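Taping order vs. release order for Grollow Lounge, season 3

Last updated: September 8, 2021

Gaurav Grewal

I keep an episode database for Grollow Lounge, the celebrity couch show hosted by Halfdan Thorlacius. Season 3 has 13 episodes on Zondero. The release order does not match the order in which the episodes were recorded, and I need to decide which one the primary sort field should follow.

Details of the conflict:

The episode with the two sisters was released second. In it, Thorlacius refers to "what happened on this couch last week" and plays a clip from the cousins episode. The cousins episode was released much later in the season. The fan listing at Setero puts the cousins episode second and the sisters after it. Zondero's own page has them the other way around. The end credits carry a production code from Bisgaard, the production company, and the codes agree with neither list.

I also have audience ticket emails from people who attended tapings in March. Those give a taping date but no guest names, so I can't match all of them.

Which source should be treated as authoritative, and is there an accepted way to record both orders? Please don't answer "just use the air date." I have that already.

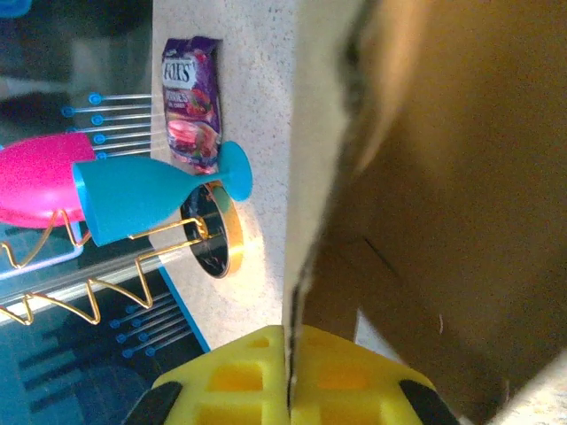 On the production codes, my working theory is that they are issued when a guest is booked and never changed after that. This would explain why the season finale has such a low code: the lead guest signed early and postponed. A code by itself does not help much with identification, though. It is like having the brown surface beside the yellow gripper and being asked to name the whole object from that one side. I would need at least one more field that was fixed at the same point in the process.

Ásdís Kirkegaard

Your theory on the codes is close. I did guest logistics for a different Bisgaard show, and the code there was issued when the booking sheet was opened. The booking sheet exists before there is a confirmed date. If a guest moves, the sheet moves with them and keeps its code. If a guest cancels and is replaced, the replacement usually inherits the sheet. The code therefore identifies a slot in the budget. It was never meant to be a sequence number for viewers, and I would not sort on it.

For your database, use separate fields:

Release position. Take this from Zondero and nowhere else. It is the order the public was given, and reviews and recaps refer to it.

Taping date. Leave it blank unless you have direct evidence. A ticket email is direct evidence that a taping took place on that date. It is not evidence of who was on the couch. Enter the date only when something else ties it to a guest pairing.

Production code. Transcribe exactly, including leading zeros and the trailing letter. The trailing letter on the show I worked on marked a double session, meaning 2 episodes recorded on the same day with the same audience.
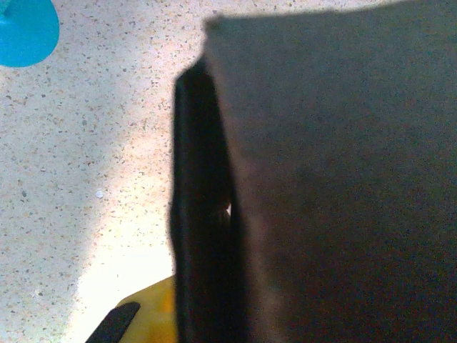
Gripper at close range, with the dark gray panel on the right.

Double sessions are the main cause of the problem you describe. The audience at those was about 200 people, and it was cheaper to seat them once and record twice with a wardrobe change between. The host then refers to the earlier recording as "last week" because the script assumes a release order. When the release order is changed later, the line stays in. It can be cut if there is a cutaway to cover it. If the clip is built into the conversation, as in your sisters episode, removing it would cost too much of the segment.

Reasons I saw for changing the order after taping: a film release moved and the guest's promotional window moved with it; two guests from the same film ended up back to back; a guest's representative asked for a segment to be trimmed and the new edit was late. The first was by far the most common.

As for Setero, check the edit history on the page. Their season 3 list was typed from the trailer, where clips appear in whatever order suits the music. I would give it no weight in this dispute.

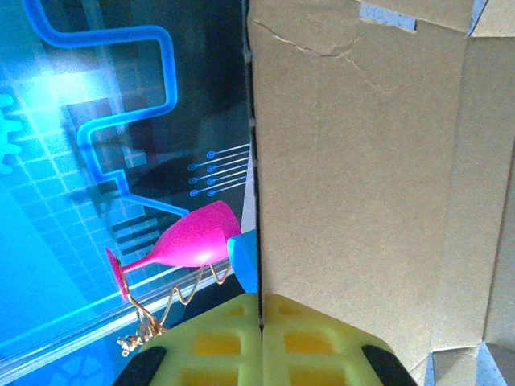 Cardboard panel with pale blue tape near the top edge.

One more check that works fairly well is the set. The Grollow couch cushions were replaced partway through season 3, from striped to plain. Any episode with striped cushions was taped before any episode with plain ones. The mug gift is also useful, as the handle shape changed with a new supplier. Neither will give you a full order, but together they split the season into groups, and inside each group you may only have a few episodes left to place.

Do not use the host's beard. It was trimmed between the two halves of at least one double session.

Mikkel Holst

Just use the air date. Everybody watches in that order anyway and the guests only talk about their own movies. I watched the finale first and followed it fine.

If you really want the other order, write to Zondero support. They replied to me once about subtitles.

Hafþór Ingvarsson

I agree with the separate fields and would add a fourth for "relative order evidence." Each entry in it is one statement: episode A taped before episode B, plus the source and the timestamp. Your sisters episode gives you one such statement immediately, because a clip cannot be played before it has been recorded. The only exception is a clip inserted in the edit, so check whether the guests react to it in a wide shot with the monitor visible.
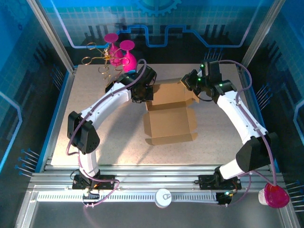 Once you have enough of these statements you can run a topological sort over them. Where the sort is ambiguous, store the ambiguity. Assign the tied episodes the same rank and do not break the tie by release position, or the next person to use the table will read it as evidence. If the sort fails because of a cycle, one of the statements is wrong. In my experience it is nearly always the one based on wardrobe, as jackets get worn again for pickups.

Also separate pickups from the main taping. The monologue for the finale looks to me as though it was shot on a different day from the interview. The lighting on the desk does not match. If your schema allows only one taping date per episode, use the interview and put the monologue in a note.

Comments

Gaurav Grewal: The cushions settle the sisters and the cousins. Striped in the cousins episode, plain in the sisters. Accepting Ásdís's reply and adding the evidence field as well.

Ásdís Kirkegaard: Check the bonus reel too. It reuses footage from both halves of the season, so it should have no taping date at all.

Mikkel Holst: still think air date

Hafþór Ingvarsson: If you publish the table, please include the timestamps. The Setero list has none.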